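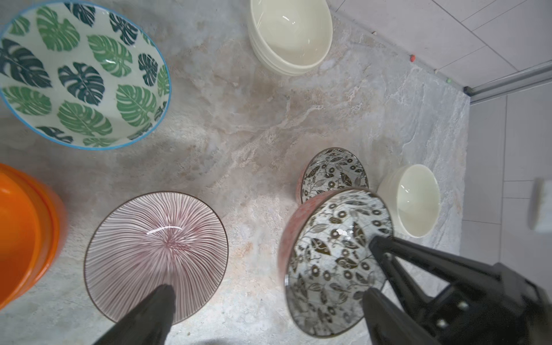 Re: Chipped rims on stacked bowls, and sealing the counter joint

From: Asger Ragnarsson
To: kitchen-fitout list

On the original question about stacking:

> We have a mixed lot of bowls that get nested on the counter
> after washing up. The glazed ones are picking up small chips
> on the rim and grey marks on the inside. Is this the glaze,
> the stone counter, or how we stack them? Also, what do people
> use where a tiled wall meets a marble top? Ours has a metal
> strip and we're not sure it seals anything.

Taking these in order.

Grey marks first. On a light glaze these are nearly always metal left behind by cutlery. The glaze is harder than the spoon, so the spoon loses material and the bowl keeps it. A mild oxalic acid cleaner will lift the marks. Use a damp cloth, leave the paste on for 2 minutes, rinse well, and keep it off the marble. Acid cleaners of any kind will etch marble, and the dull patch can't be wiped away. Do the job in the sink.

If the marks come back within a month in the same spots, the glaze surface is worn and cleaning will only help for a while.

Chips are a stacking problem. Bowls of the same shape nest on their sides and the load is spread. Bowls of different shapes touch at one or two points, usually the foot ring of the upper one against the inside wall of the lower one. Unglazed foot rings are abrasive. Run a finger around each and take down any rough spots with wet 400 grit paper.

Our own counter has much the same mix as yours. The plain cream bowls are kept nested as a stack. The patterned ones (a large one with monstera leaves, one with fine maroon lines running in to the centre, and the black and white floral ones) are set down singly. The orange plastic one can go anywhere, although I would not put ceramic inside it, as it is light and tips easily.

For shelf storage I cut rounds from Toft felt liner, 2 mm thick, and put one between each pair of patterned bowls. A 13 cm round suits most soup bowls. The Skulo foam version is cheaper but holds water, so let the bowls dry fully before using it. I have a stack of 12 stored this way and have had no new chips since August.

On the wall joint: a metal strip is a trim. It covers the gap and takes knocks, but it does not seal unless it was bedded in sealant. Check by running a thin card along the lower edge. If the card goes in, water will too. Clean out the gap, let it dry overnight, and run a neutral-cure silicone rated for natural stone. Acetic-cure types (vinegar smell) can mark the marble. Grout is the wrong material there, as the wall and the counter move separately and it will crack.

I used the grey Pedano silicone on ours. The colour is close to the tile grout. Skin time was shorter than I expected, so tape both sides first and tool it in short lengths.

Can you say whether the chips are on the outer lip or the inner edge of the rim? Outer lip would point to the tap or the side of the sink.

Asger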